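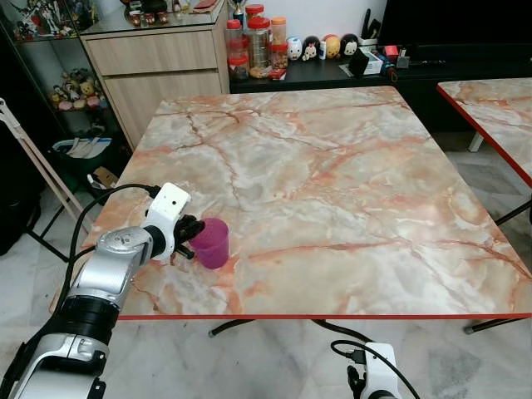 Lesezeit: 3 Minuten

21. Januar 2022
Von Elvira Cabrera

Betreff: Re: [zodmont-basis] Urabstimmung, Quorum und der Antrag aus Zevenar

Hallo alle,

schnell zwischendurch, bin auf dem Sprung. Hab jetzt die ganze Nacht-Diskussion nachgelesen und mir schwirrt der Kopf. Deshalb nur zu den Punkten, die vor der Sitzung vom Landesvorstand geklärt sein müssen.

Erstens Quorum. In der Satzung steht "ein Viertel der stimmberechtigten Mitglieder". Stimmberechtigt sind laut Liste der Geschäftsstelle 2816. Macht also 704 abgegebene Stimmen, nicht gültige. Das ist ein Unterschied! Enthaltungen zählen mit. Mathias hat das in seiner Mail andersrum geschrieben, bitte nicht so weitergeben, sonst haben wir das morgen in drei Ortsverbänden falsch auf dem Flyer.

Zweitens die Frage selber. Der Vorstand will abstimmen lassen über "Aufnahme von Gesprächen über eine Zusammenarbeit im Landtag". Das ist so weich, da kann jeder Ja sagen und jeder was anderes meinen. Wir hatten im Oktober genau das Theater mit dem Verkehrspapier: 78 Prozent Zustimmung und hinterher hat die Fraktion draus gemacht was sie wollte. Ich will, dass drinsteht: Tolerierung ja oder nein, Koalition ja oder nein. Zwei Kreuze, fertig.

Drittens die Fristen. Wer nach dem Stichtag eingetreten ist, darf nicht mitstimmen. Hart für die Leute die wegen genau dieser Sache gekommen sind (in Zevenar allein rund 32 Neue), aber anders geht es nicht. Stellt euch vor, die anderen machen das mit uns.

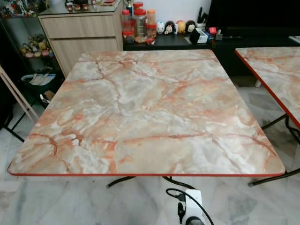 Und viertens das Verfahren. Reine Onlineabstimmung über Kurian lehne ich ab. Nicht wegen Misstrauen gegen die Technikgruppe, die machen das super. Aber wir haben Ortsverbände, da hat die Hälfte keine Mailadresse hinterlegt. Die kriegen den Link nie. Brief plus online, doppelte Stimmen werden über die Mitgliedsnummer rausgefiltert, die Briefstimme geht vor. Kostet Porto, ja. Duván hat das durchgerechnet, seine Tabelle liegt im Ordner "Urabstimmung", zweites Blatt, nicht das erste, das erste ist vom Sommer.

Für den Antrag brauchen wir 144 Unterschriften aus mindestens vier Ortsverbänden. Stand gestern abend waren es 105. Skistness fehlt noch komplett, da wollte Mireille herumtelefonieren. Mireille, wenn du mitliest: bitte kurz Bescheid was da los ist. Eingescannte Listen gehen, Foto vom Zettel geht nicht, haben sie uns letztes Mal zurückgeschmissen.

Mathias Lehner schrieb:

> Liebe Elvira, liebe Liste,
>
> ich verstehe die Aufregung nicht ganz. Der Vorstand hat ein
> Verhandlungsmandat, das hat er auf dem Parteitag bekommen.
> Eine Urabstimmung vor den Gesprächen bindet uns die Hände,
> die Gegenseite liest das doch alles mit. Ich wäre dafür,
> erst zu reden und dann über ein Ergebnis abzustimmen.
> Zum Quorum: meines Wissens zählen nur die gültigen Stimmen.
>
> Gruß
> Mathias

Zum Mandat: nein. Der Parteitagsbeschluss sagt "sondieren". Sondieren heißt zwei Treffen und ein Bericht an die Basis. Den Bericht gibts bis heute nicht. Ich hab zweimal nachgefragt, einmal schriftlich, einmal beim Kaffee, beide Male "kommt noch". Und dass die anderen mitlesen, na ja, die lesen auch unsere Pressemitteilungen.

Wo Mathias recht hat: nur vorher abstimmen reicht nicht. Also von mir aus beides, vorher die Richtung, nachher den Vertragstext. Würde ich in den Antrag als Punkt 5 reinschreiben, wenn keiner bis morgen mittag schreit.

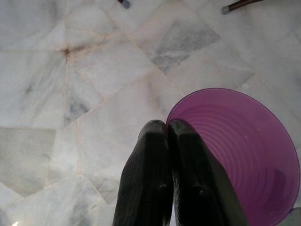 Burgi Mayrhofer hat mir dazu direkt geantwortet, ich darf es hier reinstellen: zweimal abstimmen sei den Leuten nicht zu vermitteln, beim zweiten Mal mache höchstens noch die Hälfte mit und dann kippe alles am Quorum. Sie würde nur den Vertragstext vorlegen, dafür aber mit vier Wochen Zeit zum Lesen und einer Versammlung in jedem Ortsverband.

Die vier Wochen find ich gut, die übernehme ich sofort. Beim Rest bin ich anderer Meinung. Wenn der Vertrag mal auf dem Tisch liegt, heißt es wieder friss oder stirb, und wer dann Nein sagt ist schuld an Neuwahlen. Aber meinetwegen stimmen wir auf der Liste kurz darüber ab, Punkt 5 rein oder raus. Antwort bitte mit Ja/Nein im Betreff, sonst find ich das nicht wieder.

Entwurf kommt heut abend, falls der Zug WLAN hat. Sonst morgen früh.

Gruß
Elvira

PS: Die Unterschriftenliste bitte NICHT über den großen Verteiler schicken, da stehen Privatadresen drauf.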